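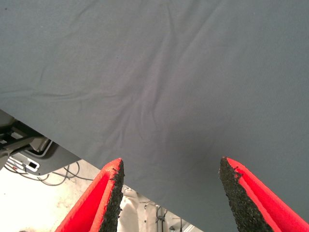 March, evening. Fabric trials for the guest room curtains, continued. The subject today was crease recovery. The candidates are down to two, the gray from Collstead and the unbleached one from Jalville, and both have been through a 30-degree wash with the short spin. The gray has a matte face and reads slate in most light, but the creases running through the middle pick up a paler tone, nearly lavender. The wrinkles are shallow, with one long horizontal fold on the left side at mid-height. I would accept that on a curtain with full gathers. On a flat panel it would show every morning.

Pressed one half of the gray on the wool setting with steam, left the other half alone. The long fold went after two passes. The soft ridge in the middle needed a damp cloth over it and more weight on the iron. Jalville sample pressed easily but went shiny along the hem allowance, so it will have to be done from the back or with a press cloth every time. Noted on the label.

Shrinkage: marked a 50 cm square on each piece before washing. Gray lost 9 mm in the length and 3 mm across. Jalville lost 17 mm in the length, which is more than I want to build into a drop of 2.3 m. Ilze Jankauskaitė says to wash the whole cut twice before marking anything and to stop measuring squares. She has made more curtains than I have. Will wash twice and also measure the squares.

Hem. Decided on a double turn of 7 cm, blind stitched by hand. The machine blind hem on the test strip dimpled on the right side at every fourth stitch or so – tension, probably, but I changed the needle and it did the same. Weighted tape in the hem is possible. The gray hangs well enough without it and the tape adds a hard line when pressed.

Heading tape still undecided. Pencil pleat takes twice the width, and the cut I can afford gives 1.8 times. Sorin Angelovski has a length of the narrower tape left over from the Erkholm flat and offered it. Asked him for the cord spacing and he sent back the word "normal." To be measured when it arrives.

Remaining: order the gray, one length plus 40 cm for the second wash. Ask Collstead whether it comes off the same bolt. Thread is a shade too blue in daylight and acceptable under the lamp. Bought the next one darker as well and will sew a line of each before choosing.

Iron descaled at 9:40. Ran clear on the third fill.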